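Ticket 231 – White chair rocks on one corner after reassembly
Product: Onwood side chair, white
Opened by: Sowmya Salian
Opened: 20 Apr 2020
Status: Open, waiting on part

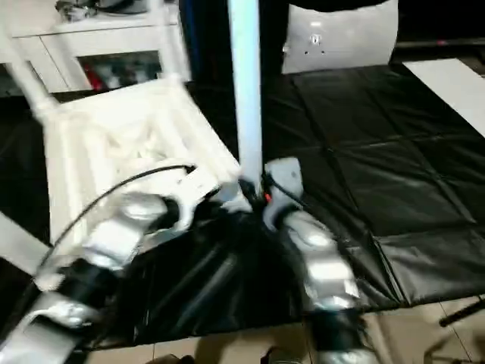

The chair rocks when anyone sits down. It goes front left to back right, and there is a click at the end of each rock. I put it together in November from the flat box and it was fine until I took the legs off to move it and put them back on. Four of these chairs came in the order and the other three stand level.

Tried so far:

Moved the chair to a different spot on the floor. Same rock, same click.
Tightened all the leg bolts with the key from the box. No change.
Put a folded card under the front left leg. The rock stops but the click is still there when you lean back.

Reply from Skitthorpe support

Thanks for the details. Please lay the chair on its side on something soft and look at the underside of the seat, where the cross-bracing meets the frame. Each leg should sit flush against the inside corner. If you can slide a piece of paper between the leg and the frame, the bolt has gone in at an angle. Back all the leg bolts out by two turns, stand the chair up, press down on the seat, then tighten them a little at a time, working corner to corner.

Please also tell us the number on the sticker in the instruction booklet. It will be 231 or 232.

Update from Sowmya Salian

Booklet says 232. (Same as my ticket number plus one, so please don't mix them up.)

Paper goes in at the front left corner, about halfway down. The other corners are tight. I did the two turns and the corner to corner tightening twice. First time the rock was smaller but the click was the same. Second time the front left bolt kept turning and would not grip. I took it out and the thread is flattened near the tip.

Measured the bolts while I was at it. Three are 55 mm. The front left one is 30 mm, so I think it is from the back rest and I swapped them when I rebuilt it. There is a 55 mm bolt in the back rest now – it sticks out a bit on that side, which I had not noticed before.

Reply from Skitthorpe support

That explains the gap. Please don't put the short bolt back in either position. Move the 55 mm bolt from the back rest to the front left leg and leave the back rest hole empty until the new 30 mm bolt arrives. Don't use the chair in the meantime. If the long bolt also spins in the leg, the insert is stripped and we will send a leg as well.

Bolt requested from the Firkton warehouse.

Update from Sowmya Salian

Long bolt grips fine in the leg. Paper no longer goes in. Will check the click once the short one is here.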